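Progress report: the shared kitchen at Vollthorpe
Second report to the Wornier Fund
Nov 8, 2022

When we last wrote, in June, the kitchen was a shell with a kettle in it. It is now in use, and we are so pleased to be able to say that. Your grant has paid for the refit itself, the small equipment and the first round of cooking sessions, and this report takes those in turn, with a bit at the end on what is still to do.

The refit

Kettani did the fitting and finished 8 days behind the date we gave you. Most of that went on the floor, where the old tiles came up with a good deal of what was underneath them, and the rest on waiting for the worktop to be cut a second time. The first piece came with the sink opening on the wrong side. They took it back at their own cost and the replacement fits beautifully.

We changed one thing from the plan you approved. The original drawing had two small bowls side by side, and after trying to wash a stockpot in a sink of that size at the Brikden centre (our thanks to them for letting us come and make a mess) we asked for one large one instead. The price was the same. It has made more difference to daily life in there than anything else on the list. Big trays go in flat, and two people can get at the washing-up from the same stretch of worktop without elbowing each other.

The lit panels behind the worktop were the item you asked us to think hard about, and we did. We kept them. The room gets very little daylight, and the people who use it in the evenings had told us over and over how gloomy it was. The yellow light is kind to the place and everybody comments on it when they walk in. We did drop the matching panels planned for the opposite wall, and the money saved went towards storage.

Sessions

The cooking sessions began as soon as the water was on. We have run 6 so far, with 96 places taken up across them, which is well ahead of what we put in the application. Soup and flatbread was the most popular by a long way, and we have been asked to repeat it. The pastry session was a bit of a squeeze, as everyone needed worktop at the same moment, so next time we will split that group and run it twice.

What has pleased us most is how many people stay on afterwards. The plan said sessions would finish with the meal, but the clearing up has turned into a part of the evening in its own right, with tea on the go and a lot of talk. Several people who came for one session have since asked to use the kitchen on their own account, and we now have 2 regular groups booking it for their own lunches.

Washing up and drying

This was a weak spot in the first weeks. We had bought a large standing rack for the worktop, and it took up the very space people wanted for chopping. Things were also being put away damp. We gave the standing rack to Brikden and switched to the sort that lies across the sink itself, so that bowls drip straight into the basin and the worktop stays free. 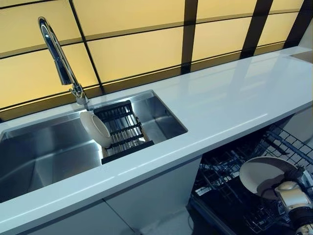 It cost very little and came out of the small equipment line. We have also put up a short note asking each group to leave the rack clear when they go, and for the most part they do. The crockery is plain white throughout, bought as one lot, so breakages are easy to replace and nothing has to be matched.

Money

Spending is within the grant. The fitting line is fully spent, small equipment has a little left in it, and the sessions line is on track to last until the spring programme ends. The full sheet is attached separately, with the panel saving shown as its own entry as you asked.

Still to do

The tall cupboard doors are on order. Until they arrive the shelves are open, which people seem to like, so we may leave one side as it is. The extractor works well but is louder than we were promised, and Kettani are coming back to look at it. We also want better labels on the drawers, as newcomers spend a long time hunting for the peelers.

We would love to have you at one of the spring sessions. Come hungry, and bring a box for leftovers.

Vollthorpe kitchen project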